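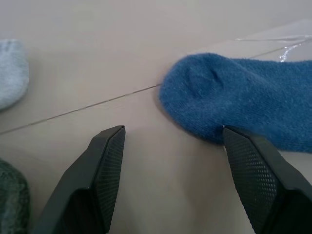 Three socks on a table, the blue one in terry.

Home | Visits | Reviews | About

Filed under: Days Out, Laundry & Textiles
2 min read

The Edeck mill opens its doors each September, and I went along to hear how a sock can be "made for life". Our guide, Clémence Poulain, was good company and knew her yarns. The claims were another matter. Lacroix, the house brand, is said to survive 500 washes. Whose washes? At what temperature? She said she'd look into it.
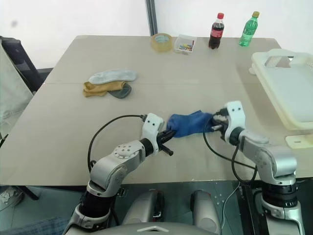 The knitting hall was worth the drive, even with eight of us squeezed behind one rope. Then came the dye room and a talk on Undine, a rinse that supposedly cuts water use by 50 per cent – compared with what, the slide didn't say. A wall poster promised zero waste by 2090. I'll be well past caring.

The shop had the same socks at full price. I bought one grey pair and will be counting the washes myself.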